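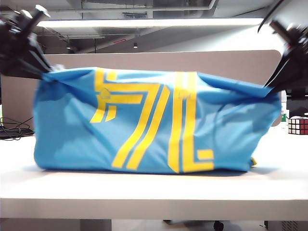

Figure 3. A light blue garment with large yellow numerals, held at its two upper corners, its lower edge resting on a white tabletop.

Home | Journals | Current issue | Submissions | About

Filed under: Textiles and Clothing – Laundry and Garment Care

We use cookies to improve your experience of this site. By continuing to read, you accept our use of cookies.

4. Printed garments in the folding study

4.1 Scope of this section

The preceding section dealt with plain household textiles. The present section considers garments that carry large printed or applied numerals, of the type worn for team sports. Such garments formed a distinct group in the Skorncombe collection, which was assembled by Baxter and Kaewmanee from items donated by local clubs and households. Of the 100 upper-body garments in the collection, 19 carried numerals of this kind. They were treated separately in the analysis for reasons set out in 4.3.

4.2 Starting condition

Each garment was taken from a mixed pile and placed on a pale, smooth table. It was then lifted by two upper points until the upper edge was clear of the rest of the cloth. Figure 3 illustrates this stage. The upper edge sags slightly between the two points at which it is held, while the lower part of the bundle rests on the table and remains creased. The fabric has gathered into deeper folds towards the left end and across the right half, and part of a yellow marking at the left is bent and partly hidden by them.

It will be noted that the garment at this stage is wide and shallow. Much of its surface is still gathered, and its full outline cannot be judged. Thammasiri has proposed the term 'long bundle' for this condition, and the term is adopted here. A long bundle differs from a loose heap in that two reference points on the cloth are already known. It differs from a hanging garment in that the table continues to carry part of the weight.

4.3 Numerals as a guide to position

Large numerals offer the person sorting or folding a garment two kinds of help. The first concerns which way the garment is facing. On plain shirts, front and back are often told apart only by the neckline, and the neckline is frequently buried in the folds. A numeral of sufficient size can usually be found even when the garment is badly creased. The second concerns the state of the cloth. Where the strokes of a numeral run straight, the fabric beneath them is likely to be lying flat, and where they bend or break off, a fold is present.

The design in Figure 3 appears to read '71', although the right-hand figure, with its short foot, could be taken for an 'L' by a reader who did not expect a number. Doubt of this sort was recorded for several items in the group. In the written notes kept by Kamolrat, the numeral was therefore entered twice, once at the long bundle stage and once after the garment had been spread flat. The two entries did not always agree – most often because a stroke had been lost in a fold.

Outlined numerals deserve separate mention. Where a stroke is made of parallel bands with a strip of the ground colour between them, as in the left-hand figure of the example, a crease can be followed across each band in turn. Solid numerals gave less information of this kind. Small crests and logos were of little use, being faint in many cases and easily covered.

4.4 Folding sequence

All garments in the group followed the Suwannarat sequence: spreading, turning face down, folding the sides inwards, and folding upwards from the hem. The sequence was chosen so that the numeral on the front would remain on the outside of the finished fold. Wiriya observed during the October sessions that this made shelved garments easier to find – a practical matter for clubs that store full sets of shirts together.

A total of 63 folds were completed with the numbered garments. Spreading was the longest step throughout. Once the garment lay flat, the remaining steps differed little from those recorded for plain shirts, and they are not reported again here.

4.5 Limits

The group was small and drawn from a single district. Numerals on knitted garments were not included, and no long-sleeved item was available. The treatment of stiff or cracked lettering, which may resist folding along the required line, is left to later work.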